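Notes on printed square markers, part of the fixture series. Short posts, one point each.

Black square, pale border, coarse grid of white cells inside. The border matters as much as the pattern. Detection starts by finding the dark quad against something lighter.

The Flodinitz fixtures are white, so a marker with a thin margin still gets found. On the dark Vincze plates we had to go to a wider margin – nearly 22 mm.

Side length on our current set is 60 mm. Measure it after printing. Printers scale to fit unless told otherwise, and the error goes straight into the distance estimate.
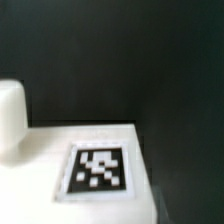
Kindville Bench asked whether laminating is worth it. Their laminated set gave glare under the ceiling lights and they went back to matte paper.

Same result on our side. Matte stock, glue stick over the full back, pressed flat with a roller. Lifted corners bend the outline and the angle drifts.

Seen at a slant, the square becomes a trapezoid. Fine up to a point. We log readings to 70 degrees off the normal and discard anything past that.

White blocks next to a marker are harmless as long as they don't cover the border.

Sheet files are in the Plollville folder, revision 447. Print at 100 percent.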